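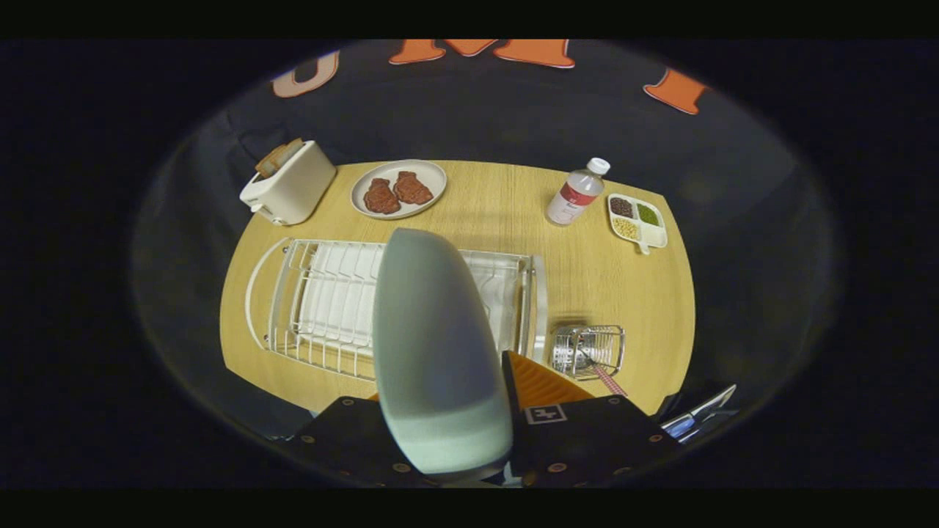

Firine gripper at the dish table, Ovdale shared workshop

WANTED: people to help build and run a home-made gripper. Part time, small pay, evenings mostly.

Quick version, will fix this page up later. Firine is a gripper project run out of the back half of the Ovdale shared workshop. We build the hand-held version first, people do kitchen jobs with it, and the arm learns from that. Target is 2,000 good runs of the dish table by January. We have 500. So, need hands.

Two kinds of people:

Builders. Comfortable with small screws and a soldering iron. Swapping finger pads, remounting marker plates, chasing whatever rattles. If you've put together a 3D printer from a kit you're fine.

Operators. No experience needed. You hold the gripper, pick up a bowl, put it in the rack, reset, go again. Repetitive, not going to pretend otherwise. Bowls are the hard one, they're big and shiny and the grip has to be even on both sides. Plates and utensils easier.

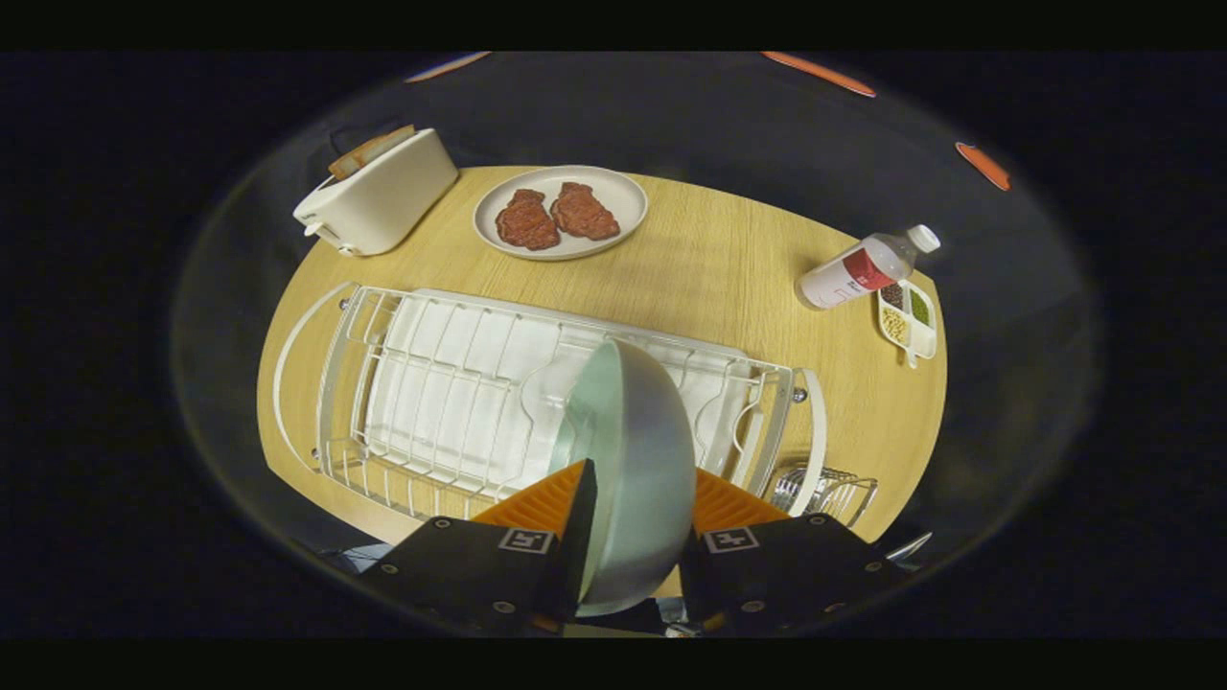
Hours and pay
Sessions are 2 hours, starting 6:30 pm. Max 4 sessions a week per person, wrists get sore. Operators paid per session, builders by the hour, rates by email. Tea, bad biscuits, free bench time for your own stuff after.

What we need from you
Over 18. Steady hands, ok with being recorded (the table and your hands, no faces). Closed shoes, it's a workshop. Tell us if you're left handed, we want more lefties and will proably move the rack to suit.

Also want one person to own the table layout. Sounds like nothing but it's real work,
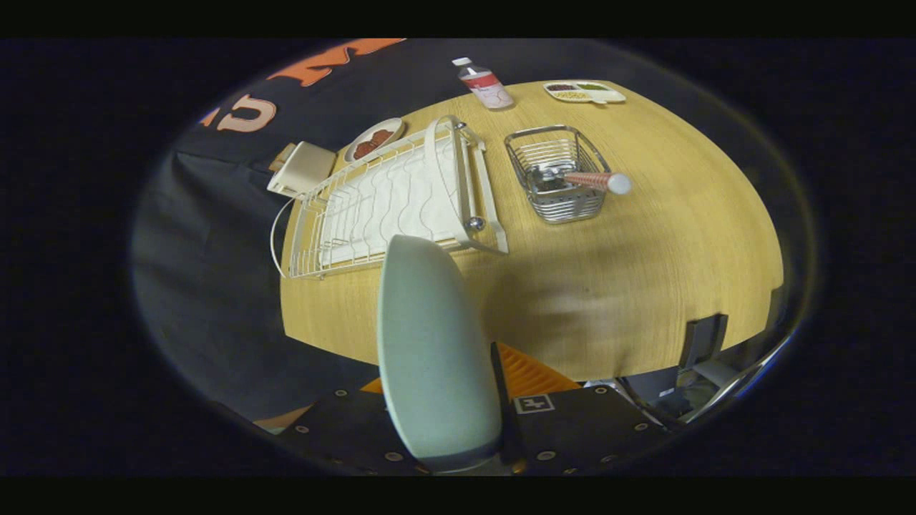

things need to shift between runs so the arm doesn't just memorize where the toaster lives. Rack, plate, bottle, tray, utensil basket, all of it. You'd keep the layout log and yell at the rest of us when we skip it. Paid same as a builder.

To apply
Email Kerubo Ondieki care of the Ovdale front desk, subject line "Firine". Couple of lines on you, which role, which evenings. No resume neccessary. Photo of somthing you built is a plus for builders.

Parking is round the back by the Nugroho unit, ring the lower bell.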